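Trenbridge Community Help
Home & Workshop > Floors

Marking out a commercial carpet with tape, will it come off?

Posted by furnix_fan, Thursday, January 5, 2023

We rent a unit with gray speckled carpet on the floor, the flat commercial kind. I need to mark out squares so things get put back in the same spot. The lease runs until March and I don't want to lose the deposit over glue marks. Vinyl floor tape or something else? The space is 1308 square feet but I only need tape in one part of it.

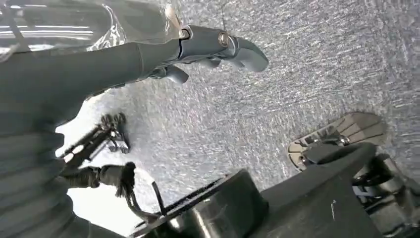
2 replies

Selska

Vinyl floor tape works on low pile. The problem is how long you leave it down. I've had it come up clean after a few weeks and leave a sticky line after a year. What I would do:

1. Vacuum twice, in both directions. Tape sticks to dust first and carpet second.

2. Try a short strip in a corner. Leave it for 20 days and pull it slowly, low to the floor.

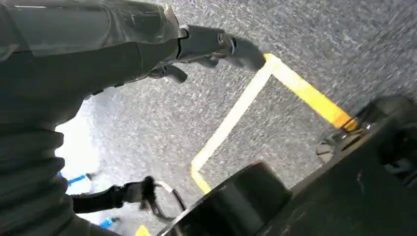 3. Lay your squares with a chalk line or a long straightedge. Don't stretch the tape as you lay it or the ends will creep back.

4. Press it down with a hand roller.

Yellow shows up best on gray. You can set a square at an angle if that suits how people walk up to it, just measure both diagonals and make them match.

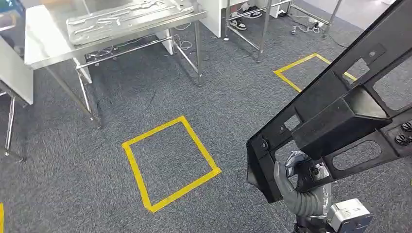

Overlap the corners by the width of the tape and trim with scissors before it goes down. A knife will cut the carpet. If you do get glue left behind, use a citrus cleaner on a white rag and blot. Rubbing fuzzes the pile.

bautista3861

Check the lease first. Mine said no adhesive on floor coverings at all, and the landlord held me to it. If yours says the same, there is a hook-backed tape that grips the loops with no glue. It costs more and it doesn't hold on very flat carpet, so buy one roll and test it. Duct tape is a bad idea, I pulled up some fibers with it. 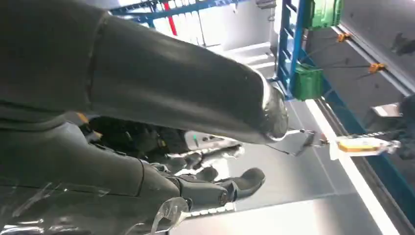 Related topics

Getting chair dents out of carpet
Furnix shelving, feet marking the floor
Carpet tile lifting at the seams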